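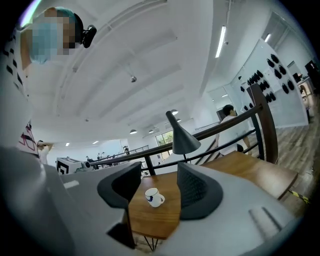
Golshifteh Shokri objected at our first review that a mug and a lamp do not make a desk study, and that we should come back when we owned a pencil. We kept the mug. The Druston survey logged 214 desk surfaces in May, and on 11 of them the only object was a cup – usually somebody else's. Our finding is modest: people clear a table right up to the thing they drink from, then stop. Whitlock Hall was no tidier.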